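Print this page | E-mail this ticket

Ticket 796 – pose dropouts in the bag demos
Opened by: Mitiku Admasu
Assigned to: Tyson Li
Status: open

Hi Tyson, me again. I went back through the Gillthorpe batch last night and 33 of the 137 demos still lose tracking partway, nearly always when the gripper is moving fast over the table. I reran the worst ones with the new Satach settings and got two back, so I wouldn't call that a fix!

My hunch is blur. Slow approaches come through fine – it's the quick reach for the fabric where the feature count falls over and the trajectory jumps sideways.
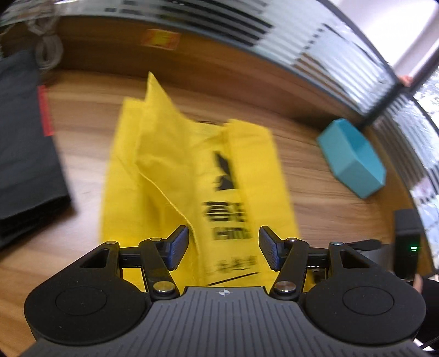 I also wonder about the ribbed glass behind the table. All those vertical stripes look the same to the matcher, so it could be locking onto the wrong rib. I tried masking out the top of the view on a handful of demos and the jumps got smaller, but then the start-up alignment got a bit wobbly (argh).

Could you try a shorter exposure on your end before we collect any more? I'll redo the mask so it only kicks in after start-up, and leave the Farquharson runs alone for now.

Mitiku

Print this page | E-mail this ticket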